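Second Place at Arside

1. Heat

Kayode Obi did not believe in lucky karts, and he said so while his uncle taped a bead to the steering column.

"Stona won here with that bead," his uncle said.

"Stona won here with a fresh engine."

The Arside track was 455 yards of patched tar with a hairpin that ate front tires. Thirty karts had signed up, more than the place could hold, and the man with the clipboard kept promising that the timing system worked this year. Kayode had heard that in March. In March it had given him a lap of 58 seconds while he was still in the toilet.

He started ninth and finished fourth. The screen said sixth. He stood in front of it with his helmet on until somebody changed it.

The waiting room behind the office had a sofa and a coffee machine that took coins and gave back noise. His uncle was already there, working out what they could buy with the prize money.

"There's no prize money," Kayode said. "There's a voucher. Read the sheet."

"A voucher for 100 dollars."

"At the Uduvum shop. Have you seen what Uduvum charges for a chain?"

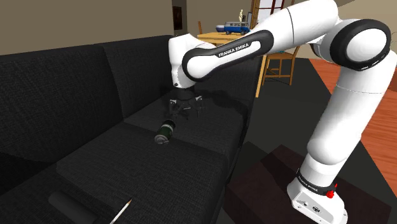 2. Final

The rain held off, which the forecast had said it wouldn't. Kayode ran slicks because everyone telling him not to was also racing against him.

By the sixth lap there was only a red kart ahead, wide in the hairpin every time. He didn't trust it. Drivers who left a door open that long usually meant to shut it on you. He waited one lap, then another — and then the flag came out, and the red kart was still wide.

His uncle hugged him anyway. "The bead," he said.

"We lost."

"Second! Obi, second, on the screen!"

Kayode looked. It said third.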